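天然石台面到底要不要每年刷防护剂，求吵一架

版块：装修与维护 > 厨房
标签：石材 台面 防护剂 邻里见闻

楼主 半颗洋葱 21:14

房子是二手的，台面是上一任房主留下来的花岗岩，棕的米的黑的混在一起，掉一粒花生米上去能找到下个季度。房龄16年，台面应该同岁，没有任何文件，上一任只留给我一抽屉外卖酱油包和一张写着“台面要养”的便利贴。

怎么养没写。

上个月水龙头旁边开始出现一片深色，擦不掉，第二天早上又自己淡了，晚上洗完碗再深回来，作息比我规律。我请了一家叫 Fluvmont 的石材护理公司上门看，来的人很客气，鞋套穿得比我婚礼那天的鞋还郑重，在台面上弹了几滴水，看着手表沉默，然后报价440刀，做清洁加防护，并建议我每年做一次，签三年有折扣。

我问不做会怎样。他说石头会“慢慢失去生命力”。

我对石头的生命力一直没抱太大期望，所以来问问各位：
深色那片是什么？防护剂要不要刷？要刷的话是不是非得请人？

先谢过。吵起来也没关系，我有酱油包。

2楼 下水道诗人 21:31

440就为了刷一层东西？我家那块台面从搬进来到现在什么都没刷过，泡过红酒，切过甜菜，孩子在上面做过一座会喷发的火山，现在照样能用。防护剂这个行业的商业模式和车行卖的底盘镀膜一模一样，卖的是你晚上睡不着。

深色那片就是水。擦干，睡觉。

3楼 缝里有光 21:40

楼上那块是什么石头？不说石头种类就说不用刷，等于不说血型就说可以捐。

黑色致密的那种花岗岩确实有很多不用刷，水滴上去站一晚上都不进去。楼主这种浅底杂色的就难说了，里面什么矿物都有一点，吸水率差得很远。同一个板材市场，同样叫“花岗岩”，一块像玻璃，一块像饼干。

楼主先别急着签三年。自己弹水试试，不收费，鞋套可穿可不穿。

4楼 半颗洋葱（楼主） 21:52

弹水我弹了。灶台那边水珠立着不动，水槽那边没多久就趴下去了，周围还晕开一圈。同一块台面两种性格。

5楼 缝里有光 22:03

很正常。水槽旁边天天受水，又天天被洗洁精擦，以前就算刷过防护也早磨没了。灶台那边除了油就是你的叹气，所以还在。

顺便问，水槽是台下盆吗？龙头底座那圈胶是什么时候打的？

6楼 半颗洋葱（楼主） 22:10

台下盆。牌子是 Metico，不锈钢上还压着字。胶什么时候打的不知道，目前的状态是一部分是胶，一部分是回忆。

7楼 缝里有光 22:13

那先别谈防护剂了。胶坏了水会从龙头底座往石头下面走，石头从底下吸水，你在上面刷什么都是给漏雨的房子擦玻璃。先把胶铲了重打，晾几天，看深色还回不回来。

8楼 下水道诗人 22:20

我刚才说什么来着，就是水。

9楼 缝里有光 22:21

你说的是“擦干，睡觉”。

10楼 下水道诗人 22:24

睡觉这部分我坚持。

11楼 老墨 22:47

插一句，我在石材厂待过几年，后来嫌腰疼改卖窗帘了，所以两边都不得罪。

先把几个词理一理，免得大家吵的是不同的东西。

市面上说的“防护剂”，英文 sealer，绝大部分是渗透型，刷上去往石头孔隙里钻，表面擦干净之后看不见摸不着。它的作用是让水和油进得慢一点，给你留出擦的时间。它不能防烫，不能防刮，对醋和柠檬汁在大理石上咬出来的白印子也没什么办法，那是石头本身被酸吃了，跟吸不吸水没关系。

另外有一类“光亮剂”，表面成膜，刚涂完亮得能照见自己的双下巴，过一阵子开始发花，补涂就更花，最后要铲。上门推销说“焕然一新”的，多半是这种。问清楚再让人家倒。

还有一类是日常清洁喷雾，瓶子上写着“含防护成分”，比如 Clirance 那种。我的看法是当清洁剂用就行，指望它防护，跟指望喝汤补牙差不多。

12楼 柠檬不背锅 23:05

Clirance 我用了两年，台面一直挺好的啊，水珠立得很精神。

13楼 老墨 23:09

你的台面要是本来就不吸水，拿洗脚水擦它也立得很精神。没有冒犯你品味的意思。

14楼 柠檬不背锅 23:12

冒犯到了，但是我去弹了一下柜子侧面那块从来没喷过的，也立着。我需要静静。那瓶还剩半瓶，味道是挺好闻的。

15楼 Blackwood老住户 7:36

早。看到楼主描述怀疑我们住同一个小区，Blackwood 这批房子当年用的台面都是同一个花色，建商大概是包了一座山。我家也是水槽那边发深。

我们去年三月请的是 Brunello Benedetti，单干的老石匠，英语带口音，脾气也带。他进门看了一眼就不肯刷，说你这个龙头在漏，先找水管工，我下回来。我说那今天这趟怎么算，他说算咖啡，然后真的喝了两杯咖啡走了。

后来胶重新打过，龙头底下换了垫圈，深色退得很慢，中间我一度以为没救了。等他第二次来的时候已经退干净了，他才刷的。收费比楼主那个报价低不少，具体数字我不写，他不喜欢别人拿他的价去压别人的价，也不喜欢别人拿别人的价来压他的价。

16楼 半颗洋葱（楼主） 7:50

同一座山的邻居你好。退了多久？

17楼 Blackwood老住户 7:58

没记日子，反正是从开始盼到忘了盼。厚的地方慢，靠龙头最近的那一小块最后才走。别拿热风枪去吹，我先生吹过，台面没事，背后的插座面板弯了。

18楼 直角恐惧症 8:41

借楼补充一个大家容易漏掉的地方：L形台面的拐角。

L形一般都不是整块料，板子没那么大，拐角那里会有一条拼缝，有的斜着拼，有的直着拼。拼缝里填的是调了色的树脂胶，手艺好的时候花色一乱你根本看不出来。问题是这条缝和石头的脾气不同，石头吸水它不吸，石头不怕晒它会发黄，过些年收缩一点，缝里就开始藏东西。我家那条缝在54寸那一段的尽头，藏过糖、咖啡粉，还有一种我没敢化验的灰色物质。

很多人看见缝边上发深，以为整块石头不行了，叫人来打磨，花一大笔钱。先拿指甲顺着缝走一遍，卡指甲的地方就是进水的地方，让人把那一段旧胶剔出来重填，比打磨便宜得多，灰也少得多。
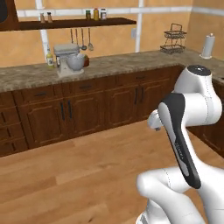
拼缝旁边的石头要不要先刷防护剂再补胶？

先补胶，等胶完全固化以后再刷。防护剂钻进缝边的孔隙里，新胶就咬不牢，过不了多久又会裂开；补胶之前把缝里的旧胶和油污清干净，让石头晾透，固化时间按胶罐上写的来。

另外补胶的颜色一定让师傅在你家灯下面调，别在他车里调。我家第一次就是在车里调的，下午四点的太阳底下完美无缺，晚上一开灯像一条创可贴。

19楼 缝里有光 8:55

这楼说得好。尤其顺序，见过太多人反着来，先花钱全屋防护，再发现缝要补，补胶师傅用丙酮一擦，防护白做一截。

20楼 下水道诗人 9:12

我就想问一句，你们每年刷一次的人，第二年刷之前有没有弹水试过？还是日历到了就刷？

我不反对刷，我反对“每年”。石头又不过生日。

21楼 老墨 9:30

这一点我站下水道诗人，截图留念吧。

“每年”这个说法是给懒得试的人准备的，也是给卖年卡的人准备的。正确做法就是弹水，或者讲究一点，拿湿纸巾压在台面上，十来分钟以后揭开，底下颜色变深了就该刷，没变深就别刷。没吸进去的防护剂会留在表面，干了以后一道一道的发雾，擦起来的心情类似在玻璃上擦隔夜的蜂蜜。

还有，只刷需要刷的那一段也行。灶台那边水珠立着，你就放过它。

22楼 小区业余督工 10:18

不同意只刷一段。刷完两边颜色不一样怎么办？有的防护剂带增艳效果，刷了会深一号，你从水槽刷到一半停下来，台面就成了阴阳脸。

23楼 老墨 10:26

带增艳的当然不能只刷一段，所以买的时候看罐子，写 enhancing 的是增艳，写 natural look 的不改颜色。不放心就在电饭煲底下那块先试一小片，那里谁也看不见，包括你自己。

24楼 小区业余督工 10:31

电饭煲底下那块颜色本来就和别处不一样。

25楼 老墨 10:33

那是另一个帖子了。

26楼 Otis的租客 12:02

我是租房的，想问个没那么高级的问题。房东 Otis Ruiz-Ortega 人挺好，就是对台面有执念，租约里专门有一条，禁止把“任何有颜色的液体”放在台面上超过“合理时间”。我问合理时间是多久，他说看颜色。

上周我把酱油瓶放在台面上，瓶底一圈印子，现在还在。押金要紧，请问有什么办法？

27楼 缝里有光 12:15

什么石头？

28楼 Otis的租客 12:17

灰白色的，有细纹。房东管它叫“那块石头”，带定冠词。

29楼 缝里有光 12:24

先确认是吸进去了还是咬坏了。侧着光看，印子那圈如果颜色深但光泽和旁边一样，就是吸进去了，能往外拔。如果颜色发白、摸上去发涩，就是被酸吃了，要抛光，这个你别自己动手。

拔色用敷的：小苏打加水调成花生酱那么稠，厚厚抹在印子上，盖保鲜膜，边上贴住，膜上扎几个小孔，放一晚上让它自己慢慢干。干透了刮掉，用湿布擦净。一次不够就再来一次。油印子用小苏打这个法子可以，酱油这种带色素的，如果是浅色石头，可以把水换成药店的双氧水，先在角落试，深色石头别用，会漂花。

30楼 柠檬不背锅 12:30

白醋行不行？我妈什么都用白醋。

31楼 老墨 12:31

别。

32楼 缝里有光 12:31

千万别。

33楼 下水道诗人 12:32

难得全票。白醋加大理石等于请石匠吃饭。

34楼 柠檬不背锅 12:35

我改名字是有预感的。

35楼 直角恐惧症 13:07

给租客再补一句，敷之前先拍照，敷之后再拍照，跟房东说一声。偷偷敷，万一敷花了，你的押金会和印子一起被拔出来。

36楼 半颗洋葱（楼主） 19:44

回来报告。下班之后趴在水槽底下拿手电看了，龙头底座的螺母能用手拧动，旁边的板子摸上去是潮的。所以石头的生命力可能一直挺旺盛，在喝水。

螺母拧紧了，旧胶拿塑料铲子铲了一晚上，铲下来的东西闻着像一座老游泳馆。明天去买新的硅胶，问一下，买什么样的？货架上一排，每一管都说自己是厨卫专用。

37楼 缝里有光 19:58

石材旁边要买中性的，管子上会写 neutral cure 或者“石材专用”。别买一挤出来有醋味的那种，那是酸性固化，有的石头会被它弄出印子，而且低档硅胶里的油会往石头里渗，沿着胶边出一圈油光，擦不掉，看上去永远像没洗干净。

打胶前两边贴美纹纸，胶挤完抹平，马上撕纸，别等。

38楼 下水道诗人 20:06

手指蘸点洗洁精水抹，别蘸口水。别问我怎么知道有人蘸口水。

39楼 小区业余督工 20:15

打之前一定要干透。楼主刚铲完，底下板子还潮着，现在打胶就是把水锁里面。龙头先少用，柜门打开通风，对着里面吹个小电扇。急也没用。

40楼 半颗洋葱（楼主） 20:22

龙头少用这一条全家一致拥护，碗已经放在那里了。

Fluvmont 的人今天又打来问考虑得怎么样，说三年套餐的优惠快到期了。我说先等石头晾干。他停了一下，说晾干也在套餐里。

41楼 老墨 20:40

……晾干怎么收费？

42楼 半颗洋葱（楼主） 20:43

没敢问。

43楼 Blackwood老住户 21:05

楼主要 Brunello 的电话私信我。他不回短信，打过去要让它响很久，接起来第一句是“什么石头”。你说 Blackwood 那种，他会叹口气，然后就算约上了。

44楼 小区业余督工 21:11

请谁都行，我只提醒让他写明用的是哪款防护剂，罐子拍照留底。以后卖房子，下一任至少能知道刷过什么，不用对着便利贴猜。

45楼 直角恐惧症 21:19

楼主有空拿指甲走一下拐角那条缝，反正都趴下去过了。

46楼 半颗洋葱（楼主） 21:37

走了。卡指甲，靠墙那头卡得厉害一点，里面挑出来半粒芝麻。这个家从来没买过芝麻。

47楼 下水道诗人 21:40

上一任的。和酱油包放一起吧，成套。

48楼 Otis的租客 23:16

小苏打敷上了，房东也通知了。他回了一个字，“哦”，过了一会儿又发来一条，问能不能帮他把窗台那块也敷一下。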